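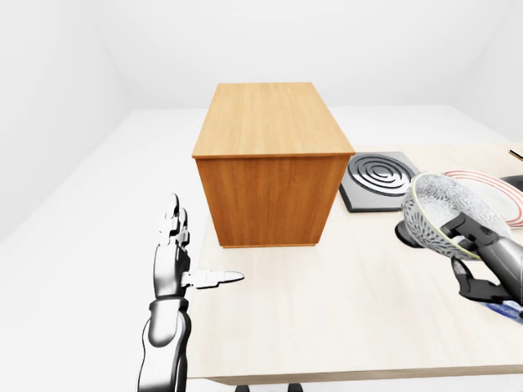
Re-stringing a cable-driven wrist is one of those jobs I put off for months the first time, and then it took me one evening and most of a pot of coffee. My wrist is the Clorkberg two-axis kit, but the steps are close to the same for any small joint that gets pulled around by thin steel cable. You don't need a fancy bench for it. Any table with a straight front edge, like that pale wood one, will do nicely, because you're going to clamp the wrist base to that edge and let the cable ends hang down in front. If you keep a hotplate on your table the way you see it there next to the box, unplug it and find it another home for the evening. Cable coating and hot metal don't get along, and you'll be swinging long loose ends all over the place.

When to do it

My cables last up to 4000 full bends before I see broken strands. If the wrist has started to feel mushy when you reverse direction, check the tension first (skip to the end for that). If you run a fingernail along the cable and it catches on a tiny whisker of wire, stop right there and replace the whole set. I have tried replacing just one. The new one stretched, the old ones didn't, and I spent a week blaming my code!

What you'll need

Coated steel cable, the thin flexible kind. I use Kelemen 902.
Crimp sleeves that fit the cable, plus plenty of spares
Crimping pliers and good sharp cutters
A small clamp
Masking tape and a marker
A luggage scale, the kind with a hook
Safety glasses, please

Take the old ones out

Power off, and disconnect the motors. Back the tension screws all the way out until the cables go slack. Now, before you cut anything, put a flag of tape on every cable and write down which drum it goes to and which side of the wrist it comes out of. Take a few phone photos too. I was sure I'd remember the first time, and I had up and down swapped when I powered it on, so the wrist went straight into its own end stop.

Pull the old cables one by one and lay them out in order. Wipe out the guide channels with a cotton swab. You'll probably get some gray gunk, and that's fine. If a pulley feels gritty when you spin it with a fingertip, change it now while it's easy to reach.

Cut and crimp

My wrist wants 21 inches per cable, which leaves a good tail for pulling. Yours may be different, so measure an old one and add a hand's width. Cut clean, and if the end frays, cut it again. A frayed end will not go through a guide hole, no matter how long you swear at it (I've tested this pretty thoroughly).

Slide on a sleeve, loop the end back through, pull the loop down snug, and crimp. Then crimp again next to the first one. Hook the loop over the luggage scale and give it a steady pull, well past anything your motors can do. If it slips, toss it and start over.

Thread it

Center the wrist and tape it so it can't flop. Work on opposite pairs: first the two up-and-down cables, then the two side-to-side ones. Feed each from the wrist end back toward the drum, and wrap the drum 3 times in the groove. The wraps should lie side by side. If one climbs over another, you'll feel a little bump every time the joint passes that spot, and you'll be taking it apart again.

Set the tension

Leave the tape on for this part. Bring up both screws of a pair together, a half turn here and a half turn there, until the slack is gone. Pluck the cables. You want the two in a pair to sound alike, and it's surprising how well your ear does at this. Carleen Lockyer at the Evdale robot club showed me that, and I've hardly used a gauge since.

Take the tape off and move the wrist by hand through its whole range, slowly. It should feel even in both directions. If it's stiff at the ends, you're too tight, so back off a quarter turn on each side.

Let it settle

New cable stretches. Run the wrist back and forth at low speed for an hour or so, then pluck and adjust again. I do one more check the next day, and after that I leave mine alone until it starts to feel soft. Re-run your zero position routine before you do any real work with it, and save the new offsets somewhere you'll find them. Mine are written on the masking tape, which is still stuck to the base.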